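Last updated: April 8, 2022

I went to the Nodik open day expecting to be sold something, and I was, though it took them until after the coffee to get round to it. What they are selling is the idea that a machine will one day pick up your clothes, fold them and put them away. I have been hearing this since I was at school. My mother heard it too, and she is still folding.

The invitation came through Horacio Sosa, who I used to share an office with and who now does something with contracts at Nodik. He knows what I write on here. He told me to come anyway and to be fair, so I'll try.

Nodik has the upper floors of a building on the Villalba side of the canal, the one that used to be a carpet showroom. You still go up by the wide stairs. There was a table with name stickers, and a young man called Tadeo Mansilla who took us round in a group and talked very fast. He had a habit of saying "the system" when he meant three or four different things, and it was a good half hour before I'd worked out which was which. There is the system that collects the movements, done by people with their hands. There is the system that learns from them, which is a computer somewhere else. And there is the system they'd like to sell, called Plakura, which I did not see fold anything at all.

I'd like to stay on that for a moment, because the write-ups I've read since have been rather loose about it. The open day was billed as a demonstration of household folding. What we watched was people demonstrating to the equipment. That's a perfectly decent thing to show the public and I found it more interesting than I'd expected, but if you print "see the robot at home" on a leaflet then I think a few of your visitors will come up the stairs wanting to see a robot at home. The woman beside me had brought her two sons on exactly that basis. They left before the coffee.

The work goes on in ordinary bedrooms, or as near as Nodik can get to them. Tadeo's argument was that a clean table in a lab teaches you about clean tables. A bed is soft, it gives when you press on it, and there is always other stuff lying about. So they do the job on beds, with a gripper you hold in your hand, and the idea is that whatever the hand learns can be passed on to an arm later. I've no quarrel with the first half of that. The second half is where I'd want to see something.
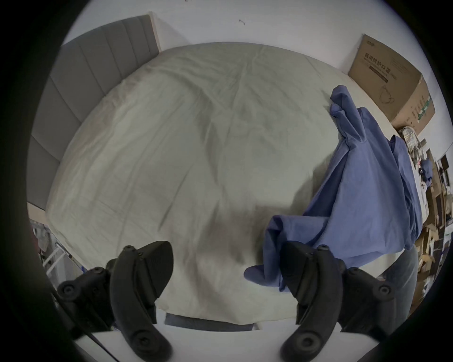
Does the hand-held gripper do any of the folding by itself?

None of it. A person holds it, decides where to pinch and does all the moving. It records what the person did, and the learning is meant to come afterwards.

I asked about numbers, as I always do. Tadeo said they had 3,000 recordings of garments being handled. Were those all folded garments? No, some were picking up, some were spreading out, some were turning a sleeve the right way. How many went from a heap to a finished fold? He had to go and ask, and came back with 1,041. Fine, that's a real figure and he was straight with me about it. But it's a third of the number on the poster, give or take, and the poster didn't mention it.

Then I asked how many had been done by somebody who'd never used the gripper before. I think this matters more than it sounds. If every recording comes from the same few practised people, then the machine learns how those few people fold. I've been married long enough to know there is more than one school of thought on shirts. The answer was 333, and that those were "being reviewed". I wrote that down with the quotation marks on.

The most useful person I met was Abelardo Riquelme, who does the recording sessions and has no great interest in selling anything. He let me have a go. The gripper is heavier than you'd think and your wrist gets tired quickly. I also found that I fold mostly with the flat of my hand, smoothing and pressing, and of course you can't do that with two stiff fingers. You end up pinching at corners like somebody trying to lift a wet newspaper. My first shirt took me roughly 4 minutes and I wouldn't have worn it.

Abelardo said everyone finds that. You learn to let the cloth hang and use its own weight, and to lay it down in one go so it opens out as it lands. He did one while we talked and it was very quick and quite pretty to watch. I asked him whether he thought an arm could do the same by next January, the date on the leaflet for the first Plakura homes. He said he wasn't the person to ask about January. I said he seemed to me exactly the person to ask. He laughed and started on the next shirt.
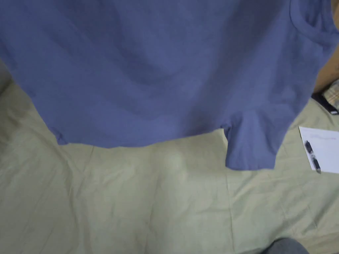
The blue T-shirt, held up over the bed.

There was a talk at the end by Fidel Sepúlveda, who runs the place. He's a good speaker and I'd be surprised if he hadn't given this one many times. He put up a slide about how many hours a family spends on laundry, with no source on it. He talked about older people staying in their own homes for longer. I'm always wary when that comes up, because it is hard to stand up in a room and be against it. But the people I know who have trouble at home have trouble with the stairs and the bath. A folded T-shirt comes a long way down their list.

Questions were taken on paper slips. Mine was whether Plakura had folded a shirt, start to finish, on a bed, without anybody stepping in. Fidel's reply was that they were seeing very encouraging behaviour on flat items. A man near the back, Bautista Paredes, who said he'd run a hotel laundry in Rirkismont for years, called out that flat items had been solved since before he was born, you feed them through a roller. That got the best laugh of the afternoon. Fidel took it well, I'll give him that, and said a roller doesn't fit in a bedroom.

He and I ended up on the stairs together afterwards, Bautista and I. He was kinder about the whole thing than I was. His view was that cloth is properly difficult, that most people who try it give up or start faking it, and that at least this lot were putting the hours in. He also said that he would not buy one. We agreed on the sandwiches, which were good — somebody had gone to the trouble of real mustard.

I did come away thinking better of the people than of the leaflet. The recording work is slow and dull and they seem to do it with care, and when I asked for a figure I got it, even when it was the smaller one. What I can't do is get from there to a machine in the spare room. There's a gap in the middle and all the talk was about the two ends of it.

Horacio rang the next evening to ask how I'd found it. I told him more or less what I've put here. He says there will be another open day once the arm is ready to be seen, and that I'm welcome at it. I've said I'll go, and that I'll bring my own shirts.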